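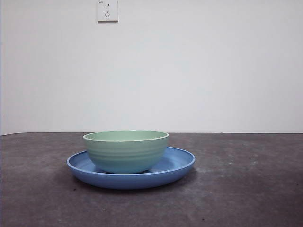 Capítulo 7
Comprar un brazo que recoja la mesa

Al terminar este capítulo, el lector podrá leer la ficha comercial de un kit de manipulación sin creérsela entera, distinguir la carga útil de la carga que de verdad interesa y redactar una prueba de aceptación que el vendedor no pueda aprobar con los ojos cerrados.

7.1 Un cuenco, un plato y un presupuesto

Todo catálogo de robótica de servicio tiene su página doméstica. En ella, un brazo reluciente retira una copa de una mesa puesta para cuatro, y el comprador imagina que los otros tres comensales se han ido satisfechos. En el laboratorio se empieza con menos ceremonia: un cuenco verde claro dentro de un plato azul llano, sobre un tablero gris con algo de uso. Quien piense que la tarea es fácil puede saltarse el apartado 7.4 y volver a él cuando le llegue la factura.

El caso que nos acompañará durante el capítulo es el kit Hetley, que la firma Baptiste ofrece a centros de formación y cocinas colectivas. Incluye un brazo de sobremesa, una pinza de dos dedos, una cámara con soporte y el programa Lakach, encargado de reconocer la vajilla y decidir por dónde agarrarla. El precio de lista es de 2398 euros. La pinza blanda se vende aparte, detalle que el folleto comunica en una nota al pie de notable modestia tipográfica.

La ficha promete una carga útil de 600 gramos con el brazo extendido. El dato es correcto y sirve de poco. Un cuenco vacío queda muy por debajo de esa cifra; el mismo cuenco con sopa también, probablemente, pero la sopa tiene ideas propias acerca de las aceleraciones. A la carga hay que restarle además el peso de la pinza, que en este kit es de 186 gramos. El vendedor no lo oculta. Se limita a imprimirlo en otra página.

7.2 Lo que la ficha llama «apilado»

El folleto asegura que Lakach «gestiona vajilla apilada». Conviene preguntar qué entiende por gestionar. Con un recipiente metido en otro caben al menos tres encargos distintos: levantar solo el de arriba, llevarse los dos juntos o separarlos y dejar cada uno en su sitio. Para el primero basta pellizcar el borde del cuenco. El segundo obliga a coger el plato por un canto bajo, casi a ras de mesa, sin que el cuenco resbale. El tercero es el primero dos veces, con la dificultad añadida de que el plato, ya libre, sigue siendo plano.

Queda el asunto de la visión. Desde una cámara baja, la abertura del cuenco se reduce a una franja estrecha y el plato se aplasta en una elipse; desde arriba, ambos son círculos y la altura desaparece. El soporte de Hetley admite las dos posiciones. El manual recomienda «la más adecuada», consejo difícil de rebatir.

7.3 La garantía y sus ciclos

Baptiste garantiza la pinza durante 2000 ciclos. Un ciclo, según el contrato, es una apertura y un cierre, haya o no un objeto entre los dedos. El laboratorio de Ornuvstead, cuyos cuadernos de ensayo citaremos a menudo, descubrió que la rutina de calibrado consumía cuatro ciclos cada mañana. Su responsable, Ľudovít Paulík, pidió por escrito que no se contaran. La respuesta del fabricante se reproduce en el anexo C - ocupa una línea.

Antes de seguir

1. Redacte en dos frases la orden que daría al robot para recoger un cuenco colocado dentro de un plato. Pida a un compañero que la interprete con mala fe.
2. Calcule la carga disponible del kit Hetley una vez descontada la pinza.
3. Busque en la ficha de cualquier brazo comercial la palabra «hasta» y anote qué cifra la sigue.

7.4 Redactar la prueba de aceptación

Una prueba de aceptación es un acuerdo sobre lo que significa fracasar, firmado antes de que alguien tenga motivos para discutirlo. Debe fijar los objetos, su posición inicial, la posición de la cámara, el número de intentos y quién puede tocar la mesa entre uno y otro. Empezaremos por este último punto, que parece el menos técnico y ha arruinado más demostraciones que todos los demás.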